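Foro de automatización de laboratorio > Manipulación > Pinzas y efectores finales

Tema: Gallden o Stunano para mover microplacas (celda con brazo pequeño)

Respuestas ordenadas de la más antigua a la más reciente

bancada_sur escribió:
Tenemos que elegir pinza eléctrica para una celda de manipulación de placas y cajas de puntas. Las dos candidatas que nos han prestado son la Gallden de dedos paralelos y la Stunano de carrera corta. El controlador es un Greretti y no se cambia. El brazo tampoco.
Lo que hemos medido hasta ahora, en banco y con la misma placa de faldón estándar:
Gallden: 2.102 ciclos de coger y dejar, 18 fallos. Casi todos al dejar, con la placa apoyada en el borde del nido.
Stunano: más de 500 ciclos, tres fallos, todos al coger.
Sé que las series no son comparables en longitud. La Stunano llegó más tarde. Pregunto sobre todo por experiencia con nidos de borde alto, donde el dedo tiene que bajar por dentro.

torque_nulo escribió:
Con esas cifras no se puede decidir nada. Te faltan ciclos en la Stunano y te falta separar los fallos por posición de la mesa. Si casi todos los de la Gallden son al dejar, yo miraría antes la referencia del nido que la pinza.
¿Los dedos son los de catálogo o mecanizados?

bancada_sur escribió:
De catálogo en la Stunano. En la Gallden son impresos, con almohadilla de silicona pegada. Los de serie no entraban en el nido.

mvilches escribió:
Pues ahí tienes parte de la respuesta. Dedo impreso con almohadilla pegada: la placa se suelta antes de un lado que del otro y cae girada. Lo he visto con otras pinzas. Mide el paralelismo de los dedos con carga, sin placa no dice nada.
En cuanto a la Stunano, la carrera corta os va a dar problemas el día que queráis girar la placa y cogerla por el lado largo.

torque_nulo escribió:
No estoy de acuerdo con lo de la carrera. Si toda la celda trabaja en la misma orientación, menos carrera significa menos tiempo de cierre y menos barrido lateral junto a los vecinos. En mesas apretadas eso pesa más que la flexibilidad. Y para las dos orientaciones siempre queda la estación de regrip.

mvilches escribió:
Una estación de regrip es otra posición ocupada, otra secuencia y otro punto de fallo. Quien dice "siempre queda el regrip" no lo ha mantenido.

torque_nulo escribió:
Lo he mantenido cuatro años. Se calibra al montar y se revisa cuando se revisa lo demás.

Bogumił Piątek escribió:
Disculpad el español. Dos cosas que no se han preguntado.
Primera: ¿cómo lee el Greretti la posición del dedo? Con la Gallden recibe la posición por bus y se puede poner una ventana: por debajo, no hay placa; por encima, placa mal cogida. En la Stunano que yo probé solo había dos señales digitales, abierto y cerrado. Con eso no se distingue una placa ladeada de una placa correcta.
Segunda: ¿habéis comprobado el acceso de la muñeca a todos los puestos? La Gallden es más alta. En una celda con perfiles verticales delante de la mesa puede ser esto lo que decida, antes que la tasa de fallos.

bancada_sur escribió:
Sobre la primera: nuestra unidad Stunano trae la versión con bus, pero el Greretti no tiene el perfil cargado y ahora mismo leemos las dos digitales. Es verdad que los tres fallos los detectó el operario y no el controlador.
Sobre la segunda: no está comprobado. Hay modelo de la celda, falta meter las dos envolventes.

mvilches escribió:
Entonces los fallos de la Stunano son "tres que alguien vio". Los otros están registrados por el controlador. Yo no pondría las dos cifras en la misma tabla.

torque_nulo escribió:
En eso coincido. Repite la serie corta con alguien mirando o, mejor, con una cámara fija sobre el nido y comparación contra una imagen de referencia. Para detectar una placa montada en el borde basta con una cámara barata y luz rasante.

rk_tornillo escribió:
Llevo una celda parecida con la Gallden desde noviembre. Nuestros fallos al dejar bajaron mucho al quitar la apertura completa: abrimos lo justo para liberar el faldón, subimos y luego abrimos del todo. La apertura brusca arrastra la placa si una almohadilla se pega.
También cambiamos silicona por poliuretano. Agarra algo menos, pero suelta limpio. Fuerza de cierre al mínimo que aguante la placa llena.

mvilches escribió:
Lo de la apertura en dos tramos, sí. Lo del poliuretano depende de la tapa. Con placa tapada y agarre alto nos resbalaba.

rk_tornillo escribió:
Nosotros cogemos siempre por el faldón. Con agarre alto no lo he probado.

Bogumił Piątek escribió:
Para el acceso: no metáis solo la envolvente de la pinza cerrada. El caso malo es la pinza abierta, justo al retirarse, con la muñeca girada hacia los perfiles. Y cargad el perfil de bus de la Stunano antes de repetir nada.

bancada_sur escribió:
Apuntado. Resumo lo que vamos a hacer: perfil de bus en el Greretti, apertura en dos tramos en la Gallden, poliuretano en un juego de dedos y simulación de acceso con las dos envolventes. Pego debajo el arranque de la nota interna de simulación para que veáis de qué mesa hablo.
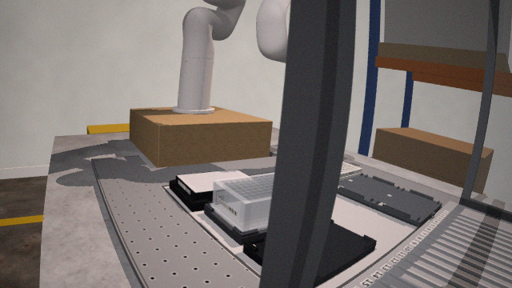

Rosales, 6 de febrero de 2019

Modelo de partida para el estudio de acceso. Brazo sobre base provisional en forma de caja, al fondo de la mesa, todavía sin envolventes de pinza. Placa blanca sobre soporte negro y caja transparente a su derecha como primeros destinos. El montante grueso del primer plano se considera obstáculo fijo en todas las trayectorias. La regla de la pista de rodillos (marca 13 visible en la esquina) se usará como referencia para anotar posiciones.

Orden de ensayo: Stunano abierta, Gallden abierta, y después ambas con placa cogida. Se anotará la holgura mínima al montante en cada retirada. El nido negro que queda parcialmente detrás de ese montante se ensaya el último. Si una de las dos pinzas no llega a él con la muñeca en orientación normal, se repite con giro antes de descartar el puesto.

Pendiente de recibir: modelo CAD de los dedos impresos de la Gallden con el espesor de almohadilla definitivo.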